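Brorkside Chamber Choir
Minutes of the September meeting, held in the small rehearsal room at 19.30

Present: Ewan Sutcliffe (chair), the conductor, the librarian, the secretary, section leaders for soprano, alto and bass. The tenor section leader sent his excuses.

1. Minutes of the last meeting
Accepted with one correction. The motet by Imhof was sung in the second half of the spring concert and not in the first, as was written.

2. Program for the winter concert
The conductor presented her proposal. The main work will be the Mass in D minor by Costus, in the edition of 1877. She has compared this edition with the newer one and finds the older one more clear in the alto line, although the Latin has several printing errors. Before the Mass we will sing the two evening hymns by Usik, without organ.

The bass section leader asked if the Credo can be shortened. In his opinion it is long for the audience and it stays low for many pages. The conductor answered that she does not want to cut inside a movement. She would sooner leave out the second hymn. After discussion it was decided to keep the Mass complete and to make the final decision on the second hymn when we have sung everything once from beginning to end.

The soprano section leader reported that the high entry in the Sanctus is not secure yet. It was agreed to have 3 extra sectional rehearsals for the sopranos, each before the normal rehearsal, starting at 18.30.

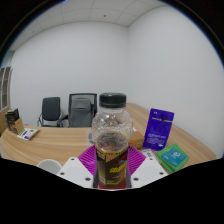 Ewan Sutcliffe reminded the meeting that the soloists must be confirmed soon. The alto and the baritone have said yes. The tenor has another engagement on the same evening and asked to be released. The conductor will write to two singers whom she knows from the festival and will inform the section leaders of the answer by e-mail.

3. Scores
The librarian has received the Costus scores on loan. Several copies have pencil marks from other choirs, some of them wrong (breath marks in the middle of a word in the Gloria). Singers are asked to erase only what disturbs them and to use soft pencil, no pen. The Usik hymns are in our own library, catalog number 2099, but the bass parts were put back in the wrong folder and it took some time to find them.

4. Recording
The chair asked if we want to record the concert this time. The last recording had too much organ and the words were hard to understand. The alto section leader proposed to place the microphones closer to the choir and higher. The cost would be 400 for the evening, including the editing. Agreed by all, with the condition that the recording is for members only.

5. Pronunciation
There was a longer discussion about the Latin. Costus most probably expected German pronunciation, but the choir is used to the Italian one. The conductor prefers to stay with the Italian, so that the Mass and our other repertoire do not get mixed up. The bass section leader did not agree and asked that this is written in the minutes.

6. Other matters
The piano in the small room is out of tune in the upper octave. The secretary will call the tuner.

The meeting was closed at 21.10.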